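Cetby Technical Training Center
Bench Assembly Area – Inspection Checklist and Comments
Form 593
Inspection date: October 27, 2025
Area: Gear assembly benches, Room 4
Result: Acceptable, with corrections noted

This checklist is to be completed before each new group begins the gear assembly unit. Items marked NO must be corrected before benches are released for use. Comments are required for any item not marked YES.

Section A – Room and access

A1. Aisles clear to full width. YES
A2. Exit signs lit and visible from every bench. YES
A3. Floor free of dropped parts, cords and packing material. NO
Comment: Packing material from the Tunier parts delivery was found behind Bench 7. Removed during the inspection. Deliveries are to be unpacked in the storeroom.
A4. First aid cabinet stocked and unlocked. YES
Comment: Eye wash bottles expire in January. Replacements have been requested.

Section B – Power and lighting

B1. Bench outlets tested, covers intact. YES
B2. Emergency stop tested at each bench. YES
Comment: The stop button at Bench 4 is stiff and must be pressed firmly. It passed the test but should be serviced before the next inspection.
B3. Lighting even across the work surface. NO
Comment: Glare on white parts remains a concern. Tooth edges are hard to judge under strong light. The Leblanc lamps are to be lowered and turned toward the wall side of the bench.

Section C – Hand safety

C1. Safety glasses available at the entrance. YES
C2. Notice on loose sleeves, rings and lanyards posted. YES
C3. Users instructed to keep fingers away from gear teeth while parts are turning. YES
Comment: Instruction is given verbally at the start of the unit. A written copy should be kept at each bench.

Section D – Parts and work surface

D1. Storage bins labeled and closed when not in use. NO
Comment: Two Fornik bins had no labels. Labels were added.
D2. Gears free of chips, cracks and burrs. YES
Comment: Each gear is to be checked by hand, tooth by tooth, with the part at rest. A visual check alone is not accepted.
D3. Ring plates lie flat and do not rock when pressed at the rim. YES
D4. Surface under the assembly clear of loose tools and hardware. YES
Comment: The white ring plate rests on the gray surface with a toothed gear at either side of its center hole. The teeth reach past the rim of the plate – hands and cloths must be kept clear of these points as well as of the plate itself.
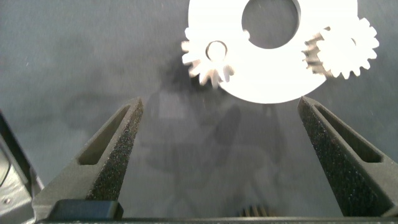

Section E – Follow-up

E1. Corrections from the previous inspection completed. YES
E2. Open items entered in the maintenance log. YES
Comment: Open items are B2 (stop button, Bench 4) and B3 (lamp position). Benches may be used while B2 is open. B3 must be closed before gear inspection is taught.
E3. Copy of this form posted at the room entrance. YES

Completed forms are kept on file for 8 years.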